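About Us

The Trotbridge Circle for Open Questions is a small school of philosophy and religion for adults. We have two rooms above a shop on Wumbei Street, a library of 771 books, and a kettle that is older than some of our students. We do not belong to any church, and we do not work against any church. People who pray every day sit here beside people who stopped praying long ago.

How we started

Our founder, Tetteh Bonsu, came to Trotbridge as a teacher of mathematics. In the evenings he was reading the old arguments about free will, and he wanted company for it. He put a card in the window of the bakery, and two persons answered. They read one short dialogue in the whole winter, very slowly, and argued about each page. One of these two still teaches our Tuesday class.
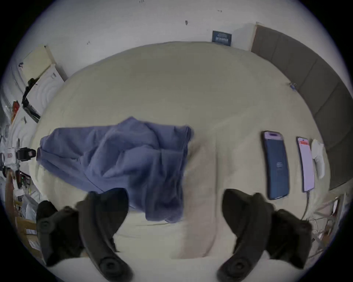
What we teach

The basic course is named Unside, from a word that Tetteh made for the moment when you leave your side of a question and look at it from no side. It has 41 evenings. We begin with the question if a good act needs a God to command it, and we finish with the problem of death. Between them come miracles, doubt, conscience and the duty to animals.

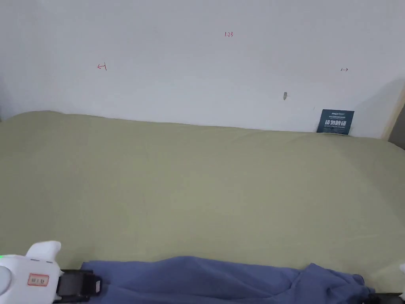

For each evening there is a text of up to ten pages. Please read it two times before you come. The teacher speaks for a short time only, then a student presents the strongest reasons for a view he or she does not hold. This is difficult at first, and many students tell us later that it was the most useful part.

Students who finish Unside can join the Gindov seminar, which reads one long book from November until spring. The name is from the village where we had our first summer meeting.

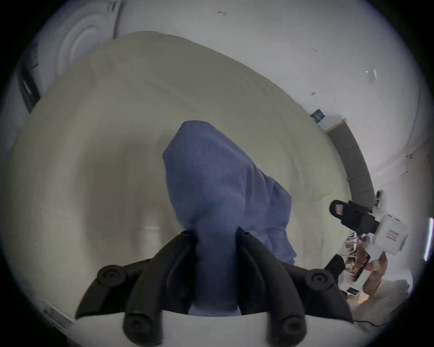
A favorite evening in the course is the one on substance and change. We ask what stays the same in a thing when its form becomes different, and the teacher likes to take plain examples from home. A blue cloth lies crumpled on a cream bed sheet: are the folds something real, added to the cloth, or only a way in which the cloth exists? From this small question we go to the soul and the body, and we usually finish late.

Who comes to us

Since the first winter, 178 people have completed the course. We have had nurses, bus drivers, a retired judge and several students of theology. You do not need a diploma, and there is no examination.
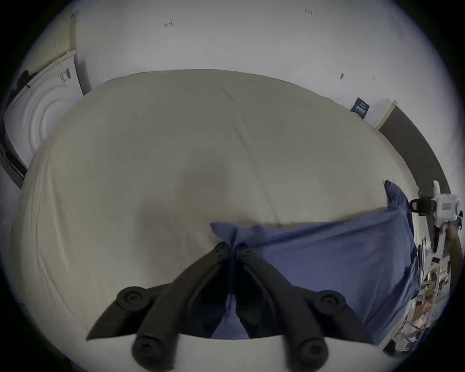

We ask only that you let the other person finish the sentence. A fee is paid at the start of each term, and if it is too high for you, please speak with Tetteh in private - a lower one can always be arranged.

Visit us

You can sit in one class without payment before you decide. The door is open from half past six in the evening, and the class begins at seven. The stairs are steep, so write to us before if this is a problem, and we will meet you in the room downstairs.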